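Chapter 3
Pattern and Repeat

I grew up in a rented house in Grurholm with ugly wallpaper in every room, and I loved all of it. By December each year I'd found a new face in the hallway vines. So let's start this chapter on walls!

A repeat is the distance a design travels before it begins again. Small repeats calm a room down. Big leafy ones (my weakness) want space, and they eat paper at the seams.
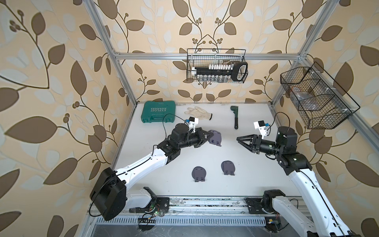
Figure 3.1. A large leaf and berry print carried across three walls.

Before you buy, measure the wall height, add one full repeat per strip, and then do the math again. I once came up 2 strips short on a Tendura print and had to wait weeks for the same dye lot.

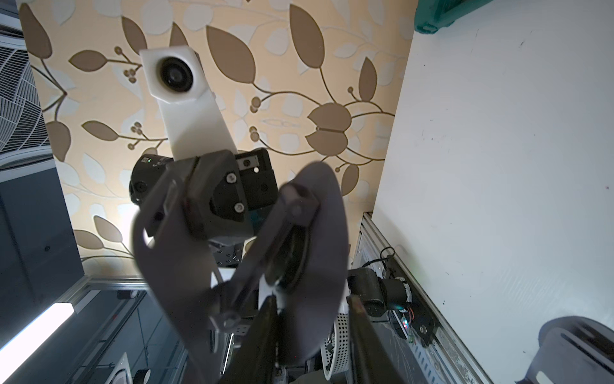

Figure 3.2. Botanical paper used overhead.

Ceilings scare students. Mine hang them on their second try, usually with a friend and a lot of paste in their hair.

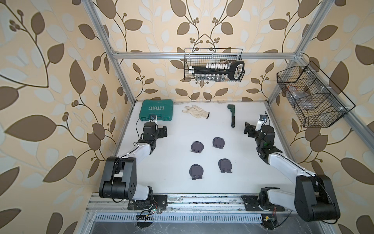

Photo courtesy of Prunditico Print Archive

Color comes next. Tans and browns on a cream ground are forgiving, and they sit happily beside plain white. Try your sample at night too, under the lamps you really use.

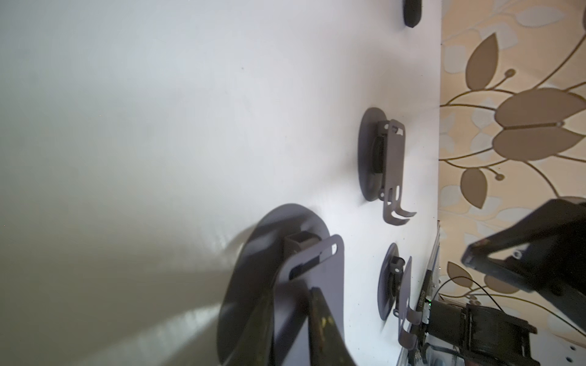 By the author of Yang Studio Workbooks, instructor in surface design

Grab a pencil and some tracing paper. Exercise 1 is on page 203, and you'll want it close by as you read.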